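Wall-mounted hair dryer and kettle on one bathroom counter: placement and circuit load

Posted in Electrical & Small Appliances
January 13, 2024
259 views

Annapurna Mudaliar

I look after a two-room guest suite that we let on short stays. The suite has a recessed counter outside the bathroom, L-shaped, with a raised ledge along the back. A hair dryer with a coiled cord is fixed to the wall over one end. I would like to put an electric kettle and a tea tray on the same counter, fed from the outlet in the back ledge. There is no other surface in the suite deep enough for the tray.

Points I am unsure about:

Can the kettle and the dryer share a circuit? The breaker feeding that wall is a 20 amp, 120 volt single. The dryer label gives 1,600 watts and the kettle I have picked out is 1,500 watts.

Is there a minimum distance between the kettle and the wall? The paint over the counter is ordinary eggshell latex.

Guests will fill the kettle from bottles, as the sink faucet is too low for it to fit under. Does that cause any trouble with an outlet right behind?

The kettle is stainless steel with a hinged lid. I have not bought it yet, so the model can change.

Subbarao Naidu

Taking the load first. 1,600 plus 1,500 is 3,100 watts. At 120 volts that draws 25.8 amps. Your breaker is rated 20. It will not trip at once, as a thermal breaker takes time to respond to a modest overload, but with both appliances running it can be expected to trip, and repeated trips wear the breaker. You have three ways out.

Run a second circuit to the counter. This is the correct fix if the wall is going to be opened anyway.

Choose a smaller kettle. A travel kettle of 700 watts brings the total to 2,300 watts, or 19.2 amps. That is inside the rating with almost no margin, and anything else on the circuit uses it up. Check what else is on that breaker before relying on this.

Leave it as it is and post a card asking guests to use one at a time. It costs nothing and guests will ignore it.

On the outlet: a receptacle near a sink or serving a bathroom should be GFCI protected, either at the outlet or upstream. Press the test button and confirm the kettle loses power. If there is no button on the outlet, look for one at the panel or on another outlet nearby. Your local code decides the details, so ask the inspector's office before adding anything.

On filling: the risk is low if the kettle is pulled forward to the front of the counter and filled there, with the plug out. Water that misses the opening then lands on the counter and not against the ledge.

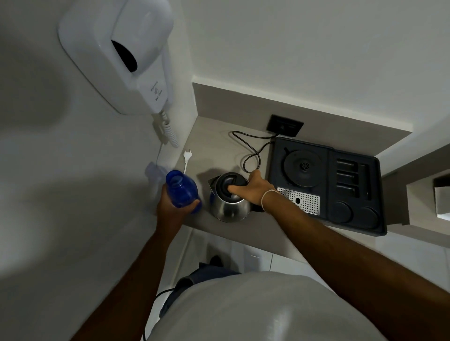 Kettle, bottle and wall dryer on a shared counter, outlet in the back ledge.

A layout of this type is workable. Note that the spout is turned to the side and the outlet is behind the kettle. I would keep that spacing or increase it, and I would turn the spout away from the dryer end of the counter whenever the kettle is boiling. Steam leaves by the spout on most hinged-lid models.

For the wall, follow the clearance in the kettle's own instructions. Eggshell latex tolerates occasional steam. Under a wall cabinet or shelf it is a different matter, and the kettle should be moved out from under it before use.

Cord length matters more than people expect. Slack on the counter gets caught by sleeves and trays. Take up the excess under the base if the base has a cord wrap, and keep the cord from hanging over the front edge.

Ximeng Feng

just get a smaller kettle. we have one in our rental, holds enough for 2 mugs, never had the breaker go. also get a tray with compartments so the tea bags don't end up all over the counter

Damián Zamudio

Agree with Subbarao Naidu on the load. Two additions.

Check the dryer's mounting and cord as well. A coiled cord that reaches the counter at rest can lie against a hot kettle body. Stainless single-wall kettles get hot enough on the outside to soften some cord jackets. Either mount the dryer farther along or keep the kettle at the other end of the L. A double-wall kettle also deals with this — they cost more and weigh more when full.

Second, the maximum fill line. Guests filling from a bottle tend to empty the whole bottle. Overfilled kettles spit from the spout at the boil. Pick a model with the line clearly marked inside and mention it on the tea card.

Annapurna Mudaliar

Thank you. The GFCI is at the panel and the test worked. The breaker also feeds the bathroom light and fan, so I am having a second circuit quoted. Until then the kettle stays in the cupboard.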